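Pimholm Automation Forum > Site visits and demos
Thread: Asar open day, the chess table
Reading time: 5 min
Print this page | E-mail this thread

torque_limit
Went to the Asar open day in August. The program listed four stations and I spent most of my time at the chess table, so this report is mostly that.

Task as stated on the handout: pieces start off the board, in no fixed order, some standing and some on their sides. The arm has to identify each one, right it if needed, and place it on its start square. Board position is found by the vision system at the start of each run, so the board can be set down at any angle. The handout claimed 2067 logged placements before the open day and a mean cycle of 24 seconds per piece. It did not give a success rate. I asked, and was told the figure would be in the write-up.

The table had plenty on it besides the set. Dishes at one end, a can and a few hand tools on the next table over. I consider that a fair test. A detector that has only ever seen chessmen on bare wood is of limited use.
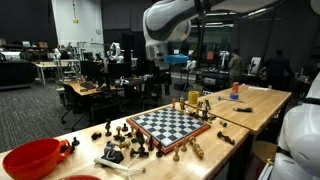
gridshift replied that a mean cycle time means very little without the spread, and asked whether a knight on its side was counted in the same figure as a standing pawn.

torque_limit
Same figure, as far as I could tell. The handout had one line for it. I agree it should be split.

gridshift
Then 24 seconds is not a number I can use. A standing pawn is one grasp and one place. A piece lying down needs a grasp, a reorientation, possibly a set-down and a regrasp, then the place. Those are two different jobs. If most of the 2067 were standing pieces, the mean hides the hard part.

Bindside
I was there in the afternoon session. Two comments.

1. The knights are harder than the post suggests. The head is not symmetric, so the grasp width depends on the approach angle. The presenter said knights have their own grasp table and everything else shares one.

2. The run I watched was paused by hand after a bishop was set down across a line between two squares. They restarted from that piece. I do not know if a paused run goes in the log.

torque_limit
I left before that session. Did they say what the placement tolerance was?

Bindside
No. I asked about force limits and that took the rest of my question.

paletteload
I'll say what I said about last year's demo. Chess setup is a solved problem if you allow yourself a fixture. Put the pieces in a tray with pockets, use a small four-axis machine, and you are done in a few minutes with no vision at all. A large arm at this job is an expensive way to move a pawn.

gridshift
A tray assumes somebody has already loaded the tray. The sorting is the job here.

paletteload
In a plant, the tray is loaded upstream. I have never had a customer ask me to pick from a pile with a soup bowl next to it.

warrier_bench
I have. We run kitting for repair returns at Warrier and the parts come back in whatever condition the customer packed them. Fixtures were tried first. We had 357 part numbers on the list when we gave up on trays, and most of them arrived fewer than 100 times a year. Cutting a pocket for each one did not pay.

So I went to the open day to see whether light and dark wood could be told apart reliably at the far end of the table, where the reach is longer and the camera angle is shallow. That is close to our problem with plated and unplated brackets. I moved around to the other side of the table to look. 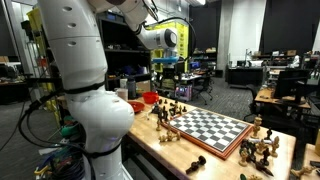 Chess table at the Asar open day, with the board clear and the pieces around it.

My notes on that point: color was not the trouble. Crowding was. When tall pieces stand close together, the fingers need clearance on both sides, and the planner has to take them in an order that opens up the group. According to the presenter, the order is recomputed after every pick. I asked for the compute time and did not get a straight answer. If it is included in the 24 seconds, that is respectable. If it is added on top, less so.

gridshift
That is the most useful thing in the thread. Did they try pushing pieces apart before grasping?

warrier_bench
Not while I was there. The question came up and the reply was that a push tends to knock over the neighbors, and then you have two jobs where you had one. I think that is too cautious. With a low contact point and a slow feed you can slide a weighted base a fair distance before it tips. I can't say whether their set is weighted.

paletteload
I accept the returns case. I still think the demo should report cost per placement.

Bindside
It was an open day. Half of the people there had come with their kids.

paletteload
The handout had figures on it. Once you print figures you can be asked about them.

torque_limit
I have e-mailed Asar with the following:
- success rate, with paused runs counted as failures
- cycle time split by standing and lying pieces
- placement tolerance at the square
- whether replanning is inside the cycle time

Will post the answers in this thread when they come.

gridshift
Add the knights as a separate row, please.

torque_limit
Added.

Print this page | E-mail this thread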